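October, half past nine at night

Power bill came. $302, and Tradel says we're "tracking well against similar homes". Which similar homes? I rang and asked, and Behrouz Safavi (polite, bored) told me the comparison is based on postcode and household size. So a flat with gas heating counts as similar to us. I said as much and he offered me a different plan.

The different plan is called Lokeck and it's meant to be cheaper if you run everything after ten. I went through last winter's bills at the kitchen table. We used 1,812 kilowatt hours over the quarter and I can't see how much of that could be shoved into the night, unless we eat dinner at eleven.
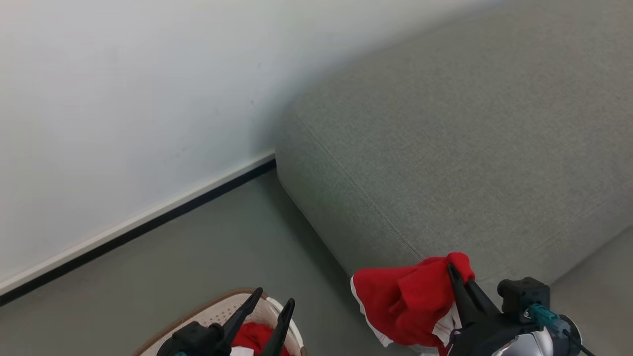
Kerr at work swears by his plan, but he also swore by the magnetic thing for his water pipes. He says he's saved $797. Over how long, I asked, and he went vague — he'd have to check the app.

I've said I'll think about it. There's a four-week cooling-off period, which makes me wonder how many people need it. Will read the meter myself in the morning and write the number down here. Must also ring the dentist back.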